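Re: [mosent-users] Wrist camera policy: sim results for Owino 9
From: Gintarė Ots
Date: October 11, 2020

> We ran 300 episodes of the pick task in Esosau with the new wood
> textures and the wrist camera only. Success is well up on June.
> I think we can drop the depth input and ship RGB as the default.
> Any objections before I merge?

Yes, I object, at least to the merge.

Success over 300 episodes doesn't tell me much when the reset puts the gripper above the part nearly every time. I'd like the number for starts where the part is out of view. In my own runs I did 200 of those, and the planner kept getting a grasp score above threshold with no part between the fingers. It was scoring wood grain.

I also don't buy that the new textures make this closer to the real bench. The grain is strong and most of it runs the same diagonal way, so a network can learn that direction as easily as it learns the part. The fingers render as flat black with no shading at all. Ours don't look like that under the lamps, and the Clinemeck segmenter was tuned on ours.

Before anyone changes a default, please:

1. Rerun with the start pose randomized, and report empty views separately.

2. Turn the table texture by a random angle on each reset. It's a 12-line change in the scene loader and I can send the patch.

3. Log the grasp score on every step, including the ones the planner throws away. At the moment we only keep the winners.

4. Check what the score does on a view like the one below. It should sit near zero and stay there when the wrist rotates. If it doesn't, I'd keep depth on. 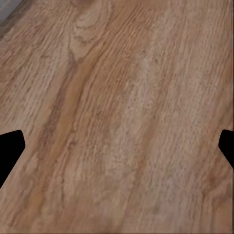

5. Post the config with the results. I couldn't find the one for June either.

Gintarė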